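7 January 2006

Prirkau, on stands in the shed. Notes carried over from the haul-out list, plus what got done today.

Engine first. Raw water pump came off in October and has been sitting in a coffee can since. Impeller has two vanes with a set in them and one with a small crack at the root. Hours on it: 557 by the meter, and the log shows no change since the meter was fitted, so it was due anyway. Cover plate is scored but flat enough to turn around and use the other face. New gasket cut from sheet. Put it back with a smear of grease and left the four screws finger tight until the hose is on.

Antifreeze check: drew a sample from the lift muffler and another from the strainer. Strainer sample looked weak. Ran two more gallons of pink through until it came out the exhaust with good color. Should have done this before the cold came, but nothing shows a crack. 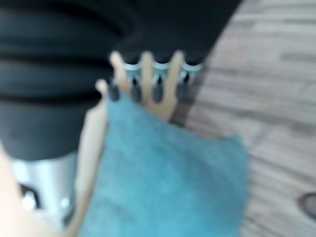 Stern gland next. The old packing came out in crumbs and the last ring had to be dug out with the hook. Shaft is clean where it runs through, with slight wear that can be felt with a fingernail. Repacked with three rings, joints staggered. The hose behind the gland is the stiff kind and I have never liked it there. What I would rather have is a bellows, soft and black with thick rounded folds like the cover in the photo, which would take up the movement when the engine shakes at idle. Moradi lists one for our shaft size but the lead time is long. Left the old hose on for this season with new clamps, two at each end, screws on opposite sides.

Checked alignment at the coupling with feelers. Off a little at the bottom. Not worth chasing with the boat on stands – the hull changes shape once she floats. Do it a couple of days after launch and write the numbers here.

Batteries: house bank holding. Start battery was low and went on the charger at 11 in the morning, still taking current when I locked up. If it does not hold overnight it gets replaced. Cleaned the terminals on both and tagged the negative cable, which has been unmarked since we bought her.

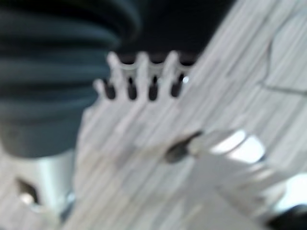

The bilge pump float switch sticks. Lifted it by hand five times and it missed once. The wire run is too short to move the switch anywhere better, so the new one will need a splice above the waterline, heat shrink and adhesive, tied up high. Skarkik has the switch in stock. Get two and keep one aboard.

Deck: the port stanchion base that leaked on the trip to Grisness is off and the core around two of the holes is brown. Dug it back to dry wood with a bent nail in the drill. It needs to sit open with a lamp near it before any epoxy goes in. Do not rush this one. The starboard base looked fine from below and I left it alone.

Cover frame is sound. One strap had chafed through at the bow rail, replaced it and put a piece of old hose over the rail.

Still open on the cabin side is the settee. The foam is flat at the forward end and the zippers are green. A quote for new foam came to 40 dollars a cushion, not counting fabric. I want a firmer back with something for the head, and would like to settle that before anyone cuts cloth.
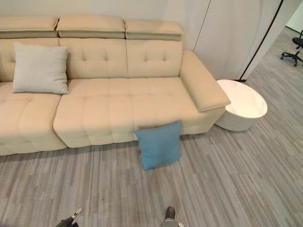

Cream sofa, three adjustable headrests, button-tufted backs.

To buy: float switches, adhesive heat shrink, one tube of bedding compound, strainer gasket, zincs (measure the shaft first). Torque the keel bolts when it warms up. Charger is still on, look at it first thing.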